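Reviving an old office tower, worth it or am I nuts?
Forum > Desktops > Older Hardware

solderpete
Wednesday, October 28, 2020
Got this one for 40 bucks and I'm already way too happy about it. Side panel is off, Quadro card is in there, coin cell by the slots is probably as old as the rest. Plan is a quiet little Linux box for music and old games! 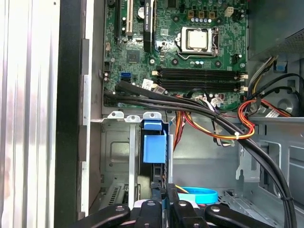

Lakberg
Do the battery first, before you install anything. I lost an entire evening once to a clock that kept jumping back to February and every website yelling at me about certificates. New cell, set the time in BIOS, done. And then please put an SSD in it, you will not believe it's the same machine.

solderpete
Battery is on the list! SSD too, I have a 2.5 inch one left over from a laptop. Does it matter that the board only does the slower SATA?

Laitinen
Nope. You'll feel the seek times, not the top speed. My mom's tower went from coffee-break booting to 19 seconds with the cheapest drive in the store.

mothboard
I'll be the grump here. By the time you've bought a drive, memory and paste you're close to the price of a used mini PC that draws a third of the power. I measured my old tower at 69 watts doing nothing at all. If it's going to be on all day, that adds up.

Lakberg
Sure, if it's on all day. He said music and old games. Mine gets switched on after dinner and off at bedtime, and I've never noticed it on the bill.

mothboard
Fair, but people always say "just evenings" and then it turns into a file server.

solderpete
Ok you got me, I was already thinking about a file server, haha

Dagmar Hrnčiar
Love these threads. Two things from my own rebuild (same sort of office box, running great). Check the capacitors for bulging tops while the panel's off. And go easy on the case fans, I swapped in two Brovik ones and the tower went from hair dryer to whisper, but the front one needed an adapter because the header was some odd shape.

Laitinen
+1 on checking the header. Also the power supply plug, a lot of office brands did their own thing there.

mothboard
Which is exactly my point about mini PCs.

Resow
Workstation cards are fine for older games, by the way. I finished a whole strategy campaign on one. Just don't expect anything fancy, and stick with whichever driver version your distro recommends for that card. The newest one dropped mine and I got a black screen for my trouble.

solderpete
Good to know, I would have grabbed the newest for sure. Ordering a coin cell and paste tonight. How much memory is sensible? There's a listing for 8 GB at 18 dollars.

Lakberg
Take it! Just check whether your board wants ECC before you pay.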